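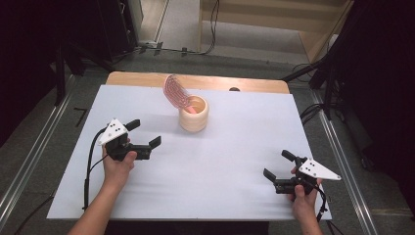 White top on the light wood table. Small wooden cup towards the back.

Tamás Kozma
February 1, 2022

Thread on table tops, glare and why I stopped using gloss white. Mostly notes to myself, but people keep asking.

1/ A white work surface reflects most of the light that hits it. Good for finding dropped screws, bad for your eyes if the lamp is in the wrong place. Gloss gives you a hot spot. Matt spreads it.

2/ Lamp position matters more than lamp power. Put it to the side, opposite your writing hand, and above eye level. I had mine straight ahead for 4 years and blamed the bulb.

3/ Tested two sheets last March. The Grellard one is 2 mm thick and lies flat from day one. The Tradlow is thicker, came rolled, and took 16 days under books before the corners stayed down.

4/ Do not glue a sheet to oiled wood. The oil creeps into the adhesive and you get yellow patches. Lay it loose, or use small pads at the corners and check them now and then.

5/ Cleaning: damp cloth, drop of washing-up liquid, dry cloth. Melamine foam takes marks off but also polishes a matt finish – do it in one spot often enough and you have made a gloss spot.

6/ Pencil comes off. Biro comes off with alcohol if you are quick. Turmeric does not come off.

7/ Cutting to size: score with a sharp blade against a steel rule, more than one light pass, then snap over an edge. Round the corners with 200 grit or they will catch your sleeves.

8/ Someone asked about the Potby desk mats. Fine for a mouse, too soft to write on. The Nygård is firmer but only comes in grey. I have not tried it under a lamp yet.

9/ Still looking for a matt white sheet wider than my table. If you know a supplier that cuts to order, replies are open.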